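Lifetime guarantees on bags – does anyone believe these?

40 comments · 5 shares

tarnmoss
Shopping for a daypack and every brand now says "guaranteed for life." Whose life? I read the Sterau terms over lunch and they define it as "the expected useful life of the product," and then they get to decide what was expected. So if the zipper goes in year four they can tell you four years was plenty. I don't see how that differs from no guarantee.

pk_ohio
It differs because they do fix things. I sent Sterau a pack with a torn hip belt and got it back in three weeks, no charge except postage.

tarnmoss
How much was the postage?

pk_ohio
More than I'd like. Still cheaper than a new pack.

gravelbike
Paying to mail it both ways is where they get you. Half the people with a broken buckle look at the shipping and give up, and the company knows that when it prints the tag. Rivier at least lets you drop it at a store. If you live near one. I don't.

LoudHinge
People in here always want a villain. Straps wear out. Mesh wears out first, because it rubs on your shirt every single day. No company can promise fabric forever at that price and I don't want to pay the price where they could.

tarnmoss
Then they shouldn't print "for life" on it. That's my whole complaint.

wendover
There was a column on this in the Backlund consumer newsletter back in May. Pasting it for those who can't open it. I think he goes too easy on them, but read it.

THE SMALL PRINT ON YOUR SHOULDERS 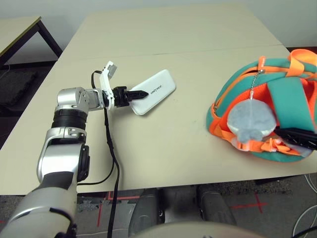
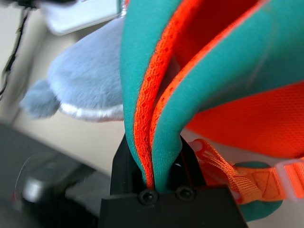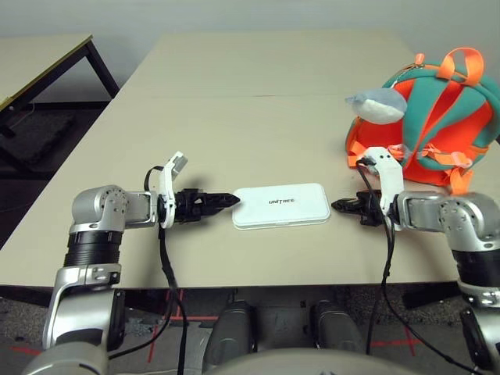
By Folke Dalen
Backlund Newsletter, May | 706 shares

A guarantee is a bet the seller makes about your memory. Most buyers lose the receipt, and many forget which company made the bag. Those who do remember will find a form asking for proof of purchase, a photo of the damage and a statement that the item was clean when sent.

I asked readers to send in their refusal letters. "Normal wear" was the phrase I saw most, and I never found a letter that said where normal ended. One reader was told a split seam was wear, wrote back to object, and was sent a new bag the same week. That tells me the first answer was a reflex. Write back before you give up.

Check three things before paying extra for a promise: who covers shipping, whether you need the receipt, and whether a replacement starts the clock again.

(end of paste)

gravelbike
"Asked readers to send in their letters" – so he heard from the angry ones. That's not evidence of much.

wendover
He never says it is. The "write back" part is good advice regardless.

pk_ohio
Agree on writing back. Skiltix turned me down on a duffel and then gave in after one email. I wasn't even rude.

LoudHinge
Or learn to sew. A strap is a straight line of stitching. I've had the same pack for 3,000 miles of commuting and redone both straps at the kitchen table.

tarnmoss
Not everybody has a machine that will go through webbing, and if I'm doing the repairs myself I want the guarantee taken off the price.

LoudHinge
Heavy needle and waxed thread. No machine. It takes an evening.

gravelbike
Did you check whether restitching voids it? Sterau says any "alteration" does.

LoudHinge
It probably does. I don't care, the strap holds.

tarnmoss
OK, I'm going to email Rivier and ask what they mean by "life" in writing. Will post the answer if I get one.

Share this thread · 5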